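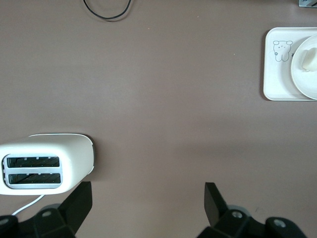

Why does the rye starter smell of nail polish after the night? It is too hungry. The flour is finished long before the morning feeding, and the sour side goes on working with nothing to eat.

December, notebook of the test bakery, page continued from the Pemunon trials.

7:40. Opened the three jars. Jar A (fed 1:1:1) has fallen down completely, with a gray liquid on top and a sharp smell. Jar B (1:3:3) has a dome that only begins to sink in the middle. Jar C (1:5:5) is still rising. Struan wanted to throw A away. I kept it and gave it one feeding of 1:5:5 to see how fast it comes back. The label on A was written with the wrong pen and is now half gone, so please use the black marker for glass.

8:15. Mixed the dough with jar B. Flour is the medium rye from Chan, the bag opened yesterday. For one tin:

rye flour 600 g
water 612 g
ripe starter 180 g
salt 12 g

I know 612 looks like a strange number. Last week I poured 600 and then added one more small spoon and again a little, because the dough was stiff at the wall of the bowl, and the scale said 612 at the end. The loaf was the best we had, so I write it as it was. Trevor asks me to round it. I prefer not to round it before we have repeated it with a new bag.

Water was 38 degrees at the tap and 31 in the bowl after mixing. I should have warmed the bowl.

8:35. Dough in the Skedetti tin, surface made smooth with wet hand, flour on top. The tin is a little narrower than the old one and the dough comes higher at the start. I marked the level with tape on the outside. Proofing cabinet set to 28.

10:50. Cracks in the flour on top, small ones, like dry mud. Level went up by two fingers. Lise says to bake when the cracks are as wide as a match. I would have waited more, but last time I waited more and the top became flat and the crumb had a wet line near the bottom. So today I listen to Lise.

11:20. Into the oven at 250 with steam. After 15 minutes down to 200. Forgot to open the vent at the right moment, it was opened maybe five minutes late. Write this down if the crust comes out softer.

12:25. Out. Center measured 97 degrees. Crust is dark at the corners and good on the sides. Knocked on the bottom, the sound is hollow but I don't trust this test with rye. On the rack, cloth over it, and please do not cut it today. Yesterday's loaf was cut when it was still warm and the knife was full of gum, and after this we could not say if the crumb was bad or only not ready.

14:00. Looked at jar A again. It has doubled, smell is now like apple and yogurt, no more nail polish. So it was not sick. One good feeding was enough. I will do a second one at 18:00 and compare with B tomorrow in the same dough.

Tasting of the loaf from four days ago, in the afternoon, with Iason and Amrit. Fresh slice: sour at first, then sweet, a little salty for Amrit. Toasted slice: the sour is much less strong and there is a taste of malt that I do not find in the fresh one. Iason prefers it toasted with butter only. The slices of 1 cm stayed moist inside, the thinner ones became hard as a biscuit in a short time. For the customer sheet I would write 1 cm.

Fullon sent the price for the fine rye. It is higher than Chan but the delivery is smaller, and we have no place for big bags. Struan will answer them.

To do:
repeat with 612 g water, warm bowl
same dough with jar A after two feedings
cut today's loaf tomorrow, not before 12:00
order new probe for the thermometer, the cable is damaged near the handle
ask Lise if she adds the salt before or after the rest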